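Rendo adds simulated practice to its grasping data

Rendo has started collecting grasping examples in simulation as well as on its lab benches, the company said on Tuesday, 16th April. The examples will be used to train Skinitz, a learning system meant to pick up parts it has not handled before.

Operators steer a virtual arm from a desk, and every attempt is saved along with the joint positions and the view from the wrist. Failed grasps are kept too – they are labeled and stored separately.

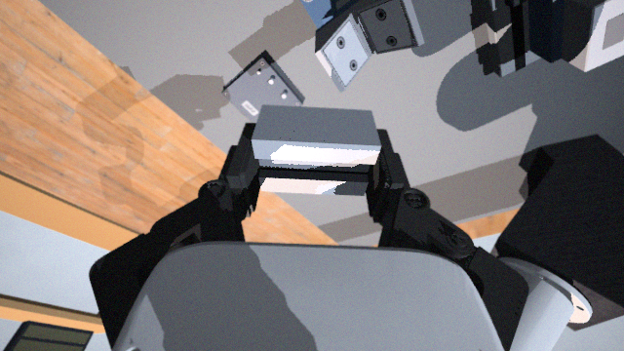 A simulated two-finger gripper holds a light grey block in Rendo's virtual workspace.

Joana Veloso, who leads the collection work, said 14 operators are taking part, each working in sessions of 46 minutes. "People get sloppy after that, and the system learns the sloppiness," she said.

The lighting and the placement of objects change between sessions. Aishwarya Rajan, an engineer on the team, said early runs with fixed lighting gave a model that did poorly on the real arm.

Collection is due to run until September. Rendo has not decided whether to release the recordings – Veloso said two outside labs have asked for them.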